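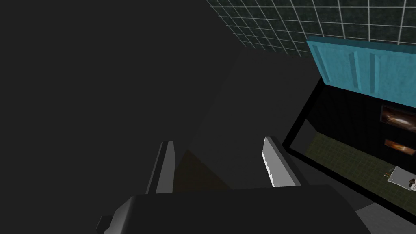 Sim kitchen: Wandlow vs Kincaid two-finger, which one are you keeping?

Forum: Manipulation / End effectors
Thread started in April

flangeplate
I have both the Wandlow and the Kincaid parallel gripper models set up on the same simulated arm now, same wrist camera mount, same controller. The task set is plain kitchen stuff: open a drawer by its handle, close it, put something down on a counter. I ran 338 episodes split evenly between the two. The Wandlow opens wider and its fingers are thin plates. The Kincaid fingers are shorter and thicker and the palm is smaller.

So far the Wandlow gets hold of more handles and the Kincaid loses fewer of them once it has them. I don't want to maintain two sets of calibration files. If you have used either one for drawers, which did you keep?

Controller is Flurgate on default gains. I have not touched the finger friction.

torque_ledger
Kincaid. Thin plates look good in sim and then you try to pull a loaded drawer sideways with them. On our hardware the Wandlow fingers flexed enough that we lost the handle on anything with a stiff slide. Sim won't show you that because the fingers are rigid bodies.

mudlark88
I would not go by hardware flex if the OP is only working in sim. Are you planning to transfer this, flangeplate, or is it for a planner benchmark? Those are different questions.

flangeplate
Planner benchmark first. Transfer maybe later in the year, depends on whether we get arm time.

mudlark88
Then keep the Wandlow and move on. Wider opening gives your planner more room for error on approach, and you will spend less time tuning the pregrasp.

torque_ledger
That is how you end up with a benchmark that says nothing about the real thing. Pick the gripper you would bolt on.

ostrich_mode
Can you post a wrist view? When people say one gripper "gets hold of more handles" it is often the camera doing it. The wide palm on one of these eats up the bottom of the picture and the policy learns around it.

flangeplate
Fair. Wrist view with the fingers open over the black surface next to the drawer fronts. Handles are over to the upper left.
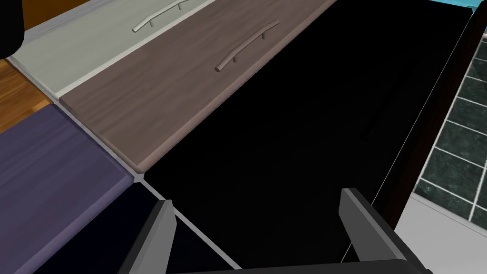
Wrist camera, fingers open, two drawer handles in view.

The brown front is the one I have the most trouble with, on both grippers. The handle is curved, so the gap behind it changes along its length. If the grasp point lands near one of the mounting posts the finger hits the post and the whole thing stalls until timeout.

ostrich_mode
OK, that helps. Two things.

First, that black surface is glossy. If you are using rendered RGB for the handle detector, try it once with reflections turned off and see if your numbers move. I had a detector that kept firing on a light streak in a shiny cooktop. I lost most of a week to it. If you are using the ground truth pose of the handle, ignore this.

Second, your fingers are right at the bottom edge. You have very little view of the fingertips relative to whatever they are closing on, and with the palm down there too you are spending pixels on gripper body. I would pitch the camera 5 degrees toward the palm, or move it back.

flangeplate
Detector is RGB, so I will try the reflections. On the camera, pitching it toward the palm shows me more palm. Isn't that the reverse of what you want?

ostrich_mode
You get more palm and also more fingertip. Moving it back is better if your mount allows it. I said pitch since most mounts only let you change the angle.

gantry_gus
Disagree with the camera advice. Leave it alone until you have compared the grippers. If you change the view and the gripper in the same week you won't know which one did what. Flangeplate has a clean comparison right now and it would be a shame to spoil it.

Also, which Flurgate version? Default gains changed between 2 releases and the older ones were soft on the wrist joint. A soft wrist will look exactly like a gripper slipping off a curved handle.

flangeplate
Older one. I did not know about the wrist gains. Both grippers were run with the same version though, so the comparison should still hold.

gantry_gus
It holds only if both grippers weigh the same in the model. The Wandlow palm is heavier. More sag at the wrist means the fingers come in low, and low on a curved bar is where you find the posts. Check your commanded pose against your reached pose at the moment the fingers close.

torque_ledger
Gus is right on this one. Check the pose error before you pick anything.

wicketgate
I run Tumgate instead of Flurgate and had a similar problem with arched pulls. What fixed it was setting the grasp point from the middle of the handle mesh and not from the closest point to the gripper. Closest point nearly always gave me an end. I would look at that before buying into gains or mass.

mudlark88
Seconded. Closest point is a bad default for anything with two posts, on any gripper.

torque_ledger
On a long straight bar, middle of the mesh can put you out of reach, so don't hard code it.

flangeplate
Results, for anyone who finds this later.

Pose error: gus called it. With the Wandlow the fingers closed 8 mm below where I asked for them. The Kincaid was off by 2 mm. I moved to the current Flurgate and the two are now close enough that I can't separate them.

Grasp point: switched to middle of the handle. The post collisions on the curved pull stopped with both grippers, in the runs I have done. The straight handle was fine before and is fine now.

Reflections: turned off, no change that I could measure. Turned them back on.

Camera: left where it was.

With all that in, the Kincaid no longer has the edge in holding on and the Wandlow still reaches more handles. I'm keeping the Wandlow for the benchmark.

torque_ledger
And for transfer?

flangeplate
Will run the Kincaid again if we get arm time. I kept its calibration file.

torque_ledger
Put a load in the drawers when you do. An empty drawer on a frictionless slide will pass with anything.

ostrich_mode
I still think you should move the camera back. Post the before and after if you do it.

wicketgate
Could you share the grasp point change? I have it for Tumgate but someone on our side uses Flurgate and keeps asking.

flangeplate
Sure, it's a short patch. I'll put it in the controllers section tonight once I take our paths out of it.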